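Habte Snuffle Mat for Dogs, by Dorneck

I bought my first one of these for our spaniel in April, when she'd started eating her dinner in 14 seconds flat (I timed her!). Now I stock them, so you can guess how it went – she spends ages nosing through the fleece strips and then flops down for a nap.

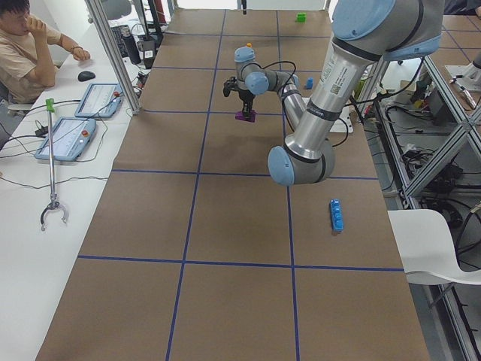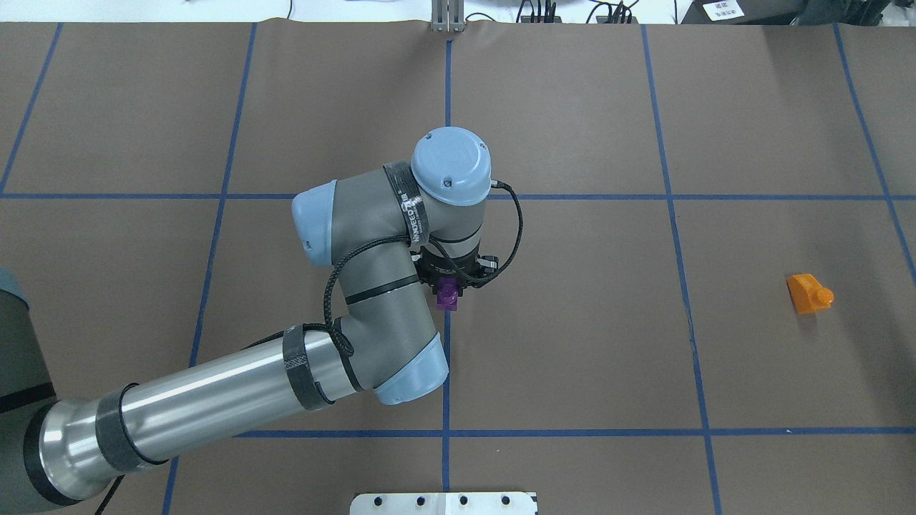
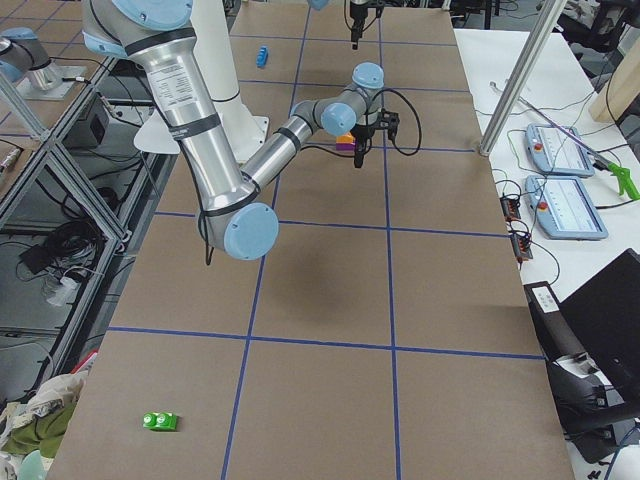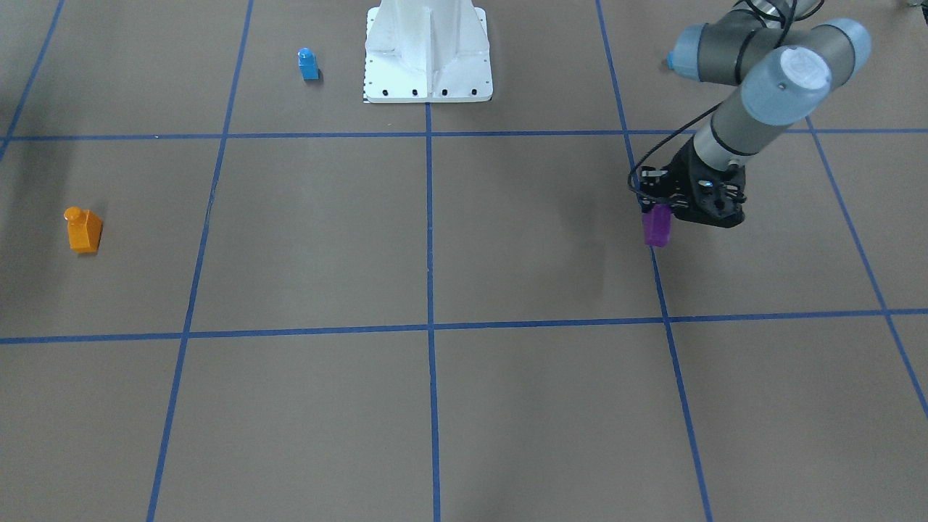

It holds up to 200 g of dry food, and I'd start with a small handful scattered near the top until your dog gets the idea. Wash it at 30 in a pillowcase and dry it flat. Mine's been through the machine loads of times and still looks lovely.

Comes in moss or plum, £33 with free postage. Puppies under 7 months might prefer the smaller Stukon mat – drop me a line if you're not sure.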